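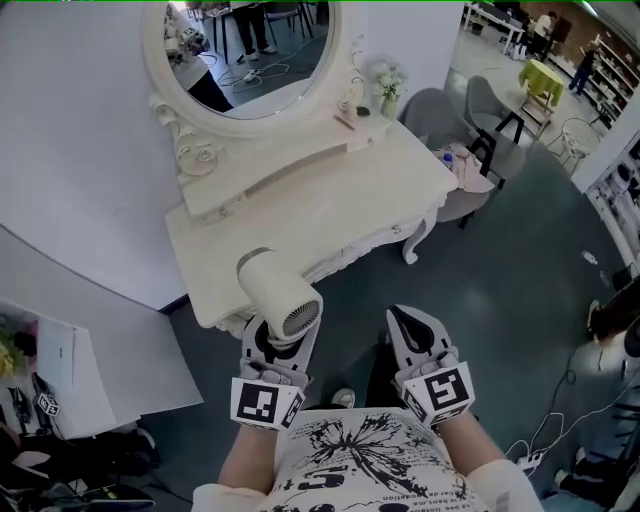
Hand-guided gripper work (also gripper demonstration, or at Mikilero "hand shift") is a form of paid work in which a person does everyday tasks with a pair of hand-held grippers so that a robot arm can later be trained on the recorded motion. Part of the wider topic of workplace automation.

Background
Mikilero began as a packing and returns business for small household goods, hair dryers included. Sorting and repacking was done by hand until the Grisport line came in. After that, fewer packers on the floor, and a new kind of job next to it. Some packers moved over. Others left.

The work
Operators hold one gripper in each hand and pick up, turn, pass and put down ordinary items. Marker cubes on the grippers let software follow position. Tasks are done in furnished rooms, such as a dressing corner with a vanity table, as well as at plain benches. A shift is 4 hours with two breaks. The usual quota is 294 accepted takes per week; a dropped item does not count, a slow one does.

Changes for staff
Pay is by the hour, same rate as packing. Less lifting, less walking. More strain in the thumb and forearm, wich the company answered with shorter shifts. Fingertip feel is lost: workers judge a grip by eye, and most need 2 weeks before thin or round handles stop slipping. Former packers tend to be faster at it than new hires.

Main complaint, repeated in staff surveys: training the machine that takes over the old job. Mikilero says operators get first pick of posts on the Grisport line (loading, clearing jams, checking). How many have taken one is not published.

Other sites
Dong runs a similar program for kitchen tasks. Dadeo buys recordings from outside and employs reviewers only, who watch up to 400 clips a shift and mark the bad ones. Turnover among reviwers is said to be higher than among operators. No figures.

See also
Teleoperation
Job rotation
Repetitive strain injury
Piece work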